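Irley Courts Records Service: Support Log
Subject: Missing exhibit pages in criminal case bundles exported from Cunora
Status: Resolved, monitoring in place

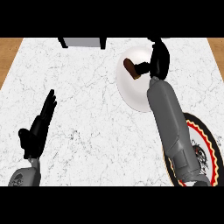 The Records Service received a report from the prosecution office in January that a disclosure bundle exported from Cunora was incomplete. The bundle related to a pending criminal matter and was due to be served on the defence at 4.00 pm the same day. The index listed every exhibit, but several of the scanned statements opened as blank pages. As the statements themselves could not be circulated outside the case team, the office was asked to repeat the export in the training area using non-evidential material. A scanned blank form came through complete when exported alone. It came through blank when placed in a bundle of more than 200 pages.

Priority: High (service deadline affected)
Systems: Cunora case management, Aleo document viewer
Offices affected: Prosecution, Listing, Irley Defence Liaison

Entry 1, 9.40 am
Fault confirmed by the support desk. The prosecution office was advised not to serve the exported bundle and to inform the court office of a possible delay. Original documents were checked in Cunora and found to be intact. No evidence has been lost or altered.

Entry 2, 10.15 am
Users were asked to clear the Aleo viewer's stored files and sign in again. No change. The same bundle was opened on a second computer with the same result, so the fault lies in the exported file and not in the viewer.

Entry 3, 11.05 am
Access rights reviewed. Restricted exhibits are replaced by a blank page where the person exporting does not hold the correct permission. The user held full permission for the case. In addition, a page withheld for that reason should carry a printed notice, and no notice appeared on the pages in question.

Entry 4, 11.50 am
Reported to the supplier, Liu, with the training bundle attached. No live case material was sent. Liu was reminded that any request for live documents must be made in writing and approved by the Records Service.

Entry 5, 1.20 pm
Interim instruction issued to all offices:

Bundles must be exported in parts of no more than 200 pages. Each part must be opened and checked against the index before service. The parts must carry continuous page numbers, which may be set under "Starting page" on the export form. Where a bundle has already been served, the office concerned must check it and notify the other side in writing of any blank page.

The prosecution office produced its bundle in parts by this method. All statements were present, and it was served before the deadline.

Entry 6, 2.45 pm
Listing asked whether court copies were affected. Court copies are taken directly from Cunora and do not pass through the export process. A sample was checked and no blank pages were found.

Entry 7, 3.30 pm
Response received from Liu. A recent update had introduced a limit of 5 minutes on the time allowed for preparing scanned pages. Where a large bundle exceeded the limit, the remaining scans were left blank and the export was marked as successful. The limit had been intended for a different part of the system.

Entry 8, 4.35 pm
Correction applied to the training area. A test bundle of 2,000 pages was exported and compared with its index. All pages were present, including the scanned form, and the text was clear at full size.

Entry 9, following morning, 8.10 am
Correction applied to the live system before offices opened. The export will now stop and display an error if any page cannot be prepared.

Entry 10, 10.30 am
The export record was searched for bundles that may have been affected. The search identified 22 bundles across the three offices. A list has been sent to each office manager. Offices are required to check every bundle on their list, re-serve where necessary and place a note on the case file. Questions as to whether late disclosure affects a hearing date should be put to the court office and not to the support desk.

Entry 11, 2.00 pm
Interim instruction withdrawn. Bundles of any length may be exported in a single file. Offices should continue to check each bundle against its index before service, as required by the existing disclosure procedure.

Outstanding actions
Prosecution and Defence Liaison to confirm that their lists have been checked.
Liu to supply a written account of the fault and of the testing carried out before the update.
Records Service to remove the scanned form from the training area when monitoring ends.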